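April, bread bench notes, morning

Zerrin fed the rye starter before I got in (bless her!) and it had climbed to the 148 mark on the tall beaker by the time I had my coat off, which is the best it has done since we changed flour. I wrote down 103 for the wheat one, and I'll admit I was a little disappointed, but it smelled lovely and sweet, so I'm not giving up on it yet.

Two doughs mixed, both with the Bilgin whole grain. The first felt stiff under my hands and I gave it another splash of water, then a long rest while Erdal and I argued happily about salt. He still wants it in at the start. I still like it late, and so we go on, same as last month.

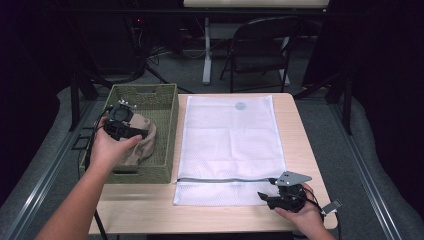 Green basket with the beige cloth, on the pale table.

After lunch I cut into yesterday's loaf, the one from the Treton flour, and the crumb was tighter than I'd hoped, though the crust was wonderful and sang away on the rack last night for ages. Gülizar thinks I shaped it too hard. She may well be right, I was in a mood!

To do: 3 more test loaves with the longer rest, same salt in each so Erdal can't complain. Ask Ekrem if the lower oven is still running hot at the back, and please, whoever borrowed the good scraper, I miss it.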